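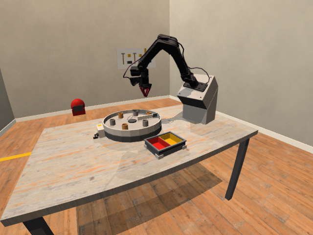 Simulated Ulwood workcell with the turntable, the six cylinders and the two-compartment sorting tray.

Ulwood is a simulation benchmark for robot sorting from a moving surface. It was developed at the Diken laboratory in Ilton and first released in February. A single arm must pick cylinders from a rotating turntable and place them in a tray with a red and a yellow compartment. Gray cylinders go in one compartment and copper-brown cylinders in the other. The assignment is given at the start of each run.

Method

Policies are trained only in simulation. The Thepsuriya method, used as the baseline, predicts where a cylinder will be when the gripper arrives and plans the grasp for that point. The prediction is updated 30 times per second. Turntable speed, lighting and the starting positions of the cylinders change between runs. The room and its wall fittings stay the same.

Results

The baseline was trained on 685 simulated runs and tested at 5 turntable speeds. At the lowest speed it failed in 19 runs, mostly by touching a neighboring cylinder while closing the fingers. Failures rose with speed, and at the highest setting late grasps became the main cause. A version without prediction did worse at every speed except the lowest, where the two were level.

Limitations

All objects in Ulwood are rigid and stand upright at the start. Results on hardware have not been published.

See also

Bin picking
Sim-to-real transfer
Visual servoing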